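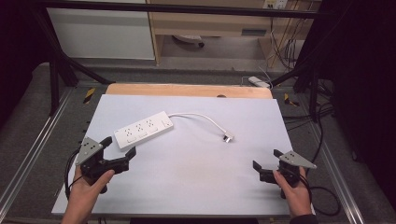
Darlene Lévesque
Second-year student, Product Design

Shared Power: How People Use (and Misuse) a Work Table
Project report, Jun 6, 2021

I picked power strips for my everyday object study and I'm so glad I did! My classmates went for chairs and lamps, which are lovely, but I wanted something we all use and hardly look at. Once I got started I couldn't walk into a room without checking the floor along the walls (my roommates were very patient).

The project had two parts. The first was a close look at one ordinary power strip on a white work table. The second was watching how people at the Rokville workshop plug in, unplug and put things away over the course of an evening.

Part one: the strip itself

Mine is a plain white one with three outlets in a row, a small switch near one end and a thin white cable. I wanted it to be as ordinary as possible. I drew it from every side, measured it and then just spent time plugging things in.

What surprised me most was how much depends on the spacing. Three slim plugs sit together happily. Swap one for a chunky charger and the middle outlet is gone – you can see it, you just can't get to it. I tried every charger I could borrow, and the best arrangement was nearly always to give the big one an end spot and let it hang outward.

The second thing was the cable. A thin cable is nice to handle and curves gently across a table, but it also tugs the strip around, especially when nothing heavy is plugged in. If you lay the strip at an angle, with the cable leaving from the side closest to the wall, it stays put much better. I tested this again and again because I enjoyed it so much!

The small switch got its own page in my notebook. I like it a lot. It's out of the way of the plugs, so you don't hit it by mistake, but people who didn't know the strip reached for the wall first and only then went looking for a switch.

Part two: the workshop

Emil Haslinger, who runs the evening sessions, let me sit in on 4 of them. I kept simple notes on where the strips ended up. By the end of each session they had wandered to the middle of the tables, cables crossing the spots where people were cutting and gluing. At cleanup time they were wrapped tightly around themselves, plug tucked under, and shoved in a bin. The next group then spent the first few minutes untangling.

So I made a tray, which I named Melus after a doodle in the margin of my first sketch. It's a shallow holder that sits at the back edge of the table with a loose loop for the cable and a notch for the plug. I built 2 versions. The first was too deep and swallowed the switch completely. The second has a lower front and works much better, though the notch is still too snug for wider plugs.

What I'd do next

I'd love to make the notch adjustable and try the tray on the round tables, where there is no back edge at all. Emil has asked to keep the second version, so it stays in Rokville for now. Sketches and measurements are in the folder with this report.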